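# Let the Basket Fill Half the View 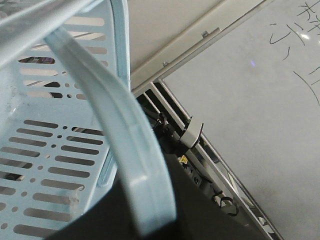 **Opinion / Robot Learning**

I love a dull recording. Give me a light blue basket full of slots and holes, a handle swinging diagonally across everything, a whiteboard with old eraser smudges on it, and I'm happy for the afternoon. That's the kind of view the wrist camera gets, and I think it's the best teaching material we have!

Our set at Clellska stands at 2,386 episodes. When Ainhoa Miranda and I went through them in February, we had 573 marked for removal, mostly for "clutter" or "poor view." I had marked plenty of those myself. Then we sat down and watched them again (with a lot of coffee), and I changed my mind on nearly all of them.

Think about what a basket does to a camera at close range. You see through some of the openings and not others. The handle gets so near that its lower end goes soft. A spot of glare lands on the board behind. A learning system that has only met baskets from a tidy distance, on a plain background, has never had to deal with any of this, and the first real workroom will be a rude surprise.

Ainhoa disagrees with me on one point, and she's got a case. She says messy examples are only worth keeping if the person guiding the arm knew what they were doing. Fine, yes! Hesitant, wandering demonstrations should go. We dropped 122 of them and I don't miss a single one. But judge the motion and leave the background alone.

The Bravo guidelines we started from ask for a cleared wall and an unobstructed object. I'd cross out both lines. I'd keep the handwriting on the board, the cables in the metal channel, the scuffs on the plastic. Then I'd go record the same basket again tomorrow from a worse angle, and I'd enjoy it.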